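2022-05-03
Par l'équipe de l'atelier Iston

Bon, la pince Soto, deuxième version ! J'avais promis des nouvelles et j'ai un peu traîné, parce que l'impression des doigts m'a pris bien plus de soirées que prévu (le premier jeu a fendu à la charnière, pile là où passe la vis). J'ai refait la pièce plus épaisse, collé des patins texturés à l'intérieur -- et là, on commence à s'amuser. Les essais se font à la maison, sur la nappe à grosses têtes de dessin animé, avec un bac en plastique blanc et des petits paquets à grignoter.

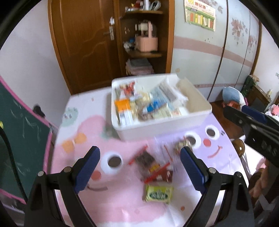 Tsoukalas m'a écrit que les sachets souples sont un mauvais point de départ, qu'il vaudrait mieux régler l'effort de serrage sur des boîtes en carton et garder le reste pour juillet. Je ne suis qu'à moitié d'accord ! Une boîte, ça pardonne tout, alors qu'un sachet glisse, se plie, et on voit tout de suite si le patin accroche.

Côté code, j'ai relevé le seuil de 1 135 à 2 000 -- c'est la valeur brute du capteur, ne cherchez pas d'unité. Le fichier des doigts est dans le dossier Hemton de l'atelier, avec la liste des vis. Si quelqu'un a une chute de caoutchouc un peu souple, je suis preneur.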